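Workshop notebook, Fudetwood site
Ceramics and glaze records, August
Last updated: August, 16:40
2 comments · 4 shares

Purpose of entry

This entry records the second round of glaze trials for the Inthanon tableware range, carried out in the lower workshop. It should be read together with the July entry, in which the clay body was settled. Colleagues at the Omville site have asked for the firing notes in full, and these are given below as they were written up at the bench.

Clay and preparation

The body used was the pale stoneware from the existing stock. Test pieces were thrown, left under cloth overnight and turned the following morning. Three pieces showed fine cracking at the foot ring and were withdrawn before the bisque firing. The cracking is attributed to uneven drying on the shelf nearest the door, where there is a draught. Work in progress should not be placed on that shelf until the door seal has been replaced.

Bisque firing proceeded without incident. The kiln was opened at 09:15, later than planned, the lower chamber having held its heat longer than the upper. The pieces rang clearly when tapped and were passed for glazing.

Glaze trials

The white liner glaze was sieved twice and adjusted with a little water until it coated evenly. On the first dip it was too thick and pulled away from the rim on drying. The second dip, after thinning, was satisfactory. It is recommended that the thinner mix be adopted as standard and that the old bucket be relabelled, as it has already been used once in error.

The red proved more difficult. The Helteo stain gives a good strong colour over white, but it moves if applied too close to the edge of the wet liner. Banding was tried with a soft brush on the wheel and then with a sponge. The brush gave the cleaner line — the sponge left small gaps that had to be filled by hand, and the repairs remained visible after firing. Contrast between a plain white interior and a narrow red lip is what the range calls for, and any wandering of the line is noticed at once.

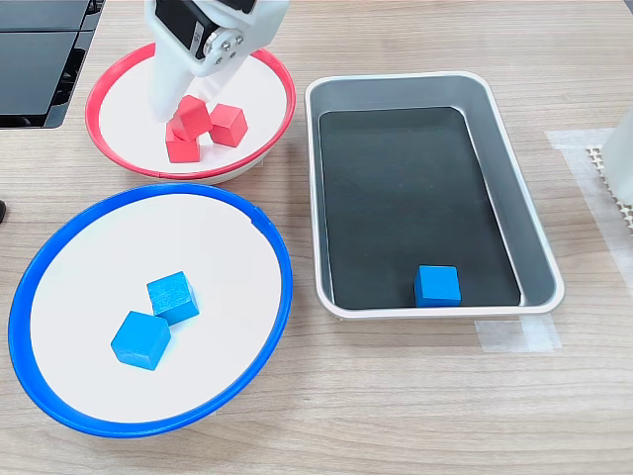

Points for the next firing

1. Apply the red band by brush only, with the wheel at its slowest speed.
2. Allow the liner to dry fully before banding. The present practice of waiting until it is dull to the touch is not sufficient.
3. Wipe the foot ring with a clean damp sponge and change the water between batches. Pink staining was found on several feet and was traced to the rinse bucket.
4. Leave a wider space between pieces on the top shelf. Two of the shallow forms had touched and could not be separated without damage.

Matters outstanding

The upper thermocouple reads higher than the cones suggest. The difference is small but has now appeared in successive firings, and the kiln log should carry both readings until the instrument has been checked.

A decision is needed on the depth of the serving bowl. The shallower profile stacks well and dries evenly, although it takes more room in the kiln. The deeper profile has been retained on the drawing list for the present — no further pieces are to be thrown to it until Omville has replied.

Stocks of red stain are sufficient for one more full firing. An order has been entered in the requisitions book.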